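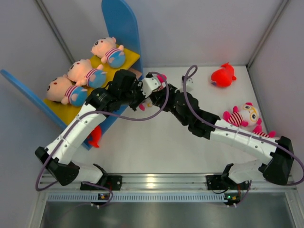 Rhona Buchanan would like the last bus to wait for the last train, and she told the operator so at the meeting in the library on Friday evening. If the train comes three minutes late, she said, the bus is already gone up the hill and the passengers must walk home in the dark.

The meeting was called after the bus company Pallia published its new timetable for the valley. From August, line 30 will run every hour until 9 p.m. instead of every half hour until 7 p.m. The two stops near the old dairy will be closed, and the people who live there will have to use the stop at the school.

Dario Russo, who plans the routes for Pallia, explained that the company studied the tickets sold during the winter. On the upper part of the line it sold 749 tickets in the first month and 684 in the last one. He said that later buses were the most frequent wish in the letters from passengers, and that the company could not pay for both later buses and more buses.

Not everyone in the room agreed. Cameron Mackay asked why the closed stops are the ones used by the oldest passengers. Sheila Fothergill answered him that the road there is too narrow for the new vehicles, and several people said that it was wide enough for the old ones for many years.

Russo promised to look again at one of the two stops. About the connection with the train he was more careful. The driver may wait up to five minutes, he said, but this must first be agreed with the garage, where the working hours of the drivers are fixed.

The timetable can be read at the library and at the ticket window of the station. Comments can be left there in writing until the end of the month. Monthly passes that were already bought stay valid on the new line, and their price does not change this year.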